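From: Radymyr Harasym
To: dikdale-users
Date: 2021-06-01
Subject: Re: [dikdale-users] Undervolting the Goron, worth the trouble?

Thảo Doãn wrote:

> I've had the Goron since January and I love the screen, but the fans
> drive me up the wall. Even in old games they spin up the minute a level
> loads. Has anyone tried lowering the CPU voltage on this thing? The
> Zendis tool has a slider for it but mine is grayed out. I'd also settle
> for a frame cap if that gets me most of the way. I don't need more
> than 60 in anything I play.

Oh yes, please try it! I spent most of the long weekend on this and I'm thrilled with how mine runs now.

First the grayed-out slider. You need firmware 3 or later, and then you have to go into the setup screen and turn on "Advanced tuning", which is two pages down under Power — easy to miss, I scrolled right by it. Save, shut all the way down (a restart didn't do it for me), and when you open Zendis again the slider should be live. Go down in small steps and play something heavy for a while after each one. If it freezes, just back up a step or two and leave it there. Mine got unhappy sooner than I'd hoped, but even the modest setting I ended up with made a difference I could hear from the next room. 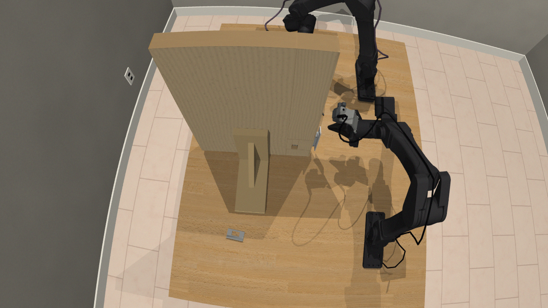

As for the frame cap, do that too, and do it in the driver if you can. The in-game limiters are all over the place. Ondrejka has a nice one, but a couple of my older racing games ignore their own setting in the menus and happily draw a parking lot at 340 frames a second while the fans scream. With the driver set to 60 that stopped completely.

One more thing to check is the fan profile. The "Quiet" one that ships with it has a strange jump in the middle, so the fans keep surging up and dropping back. I drew my own curve with a gentler slope and it's so much nicer to sit next to, even when it's a bit louder on average. I can send you the file if you want it (it's tiny, and Zendis imports it from the Profiles tab).

What are you playing mostly? If it's strategy stuff you may get away with an even lower power limit. I haven't tried that yet on battery — would love to hear how it goes if you do!

Radymyr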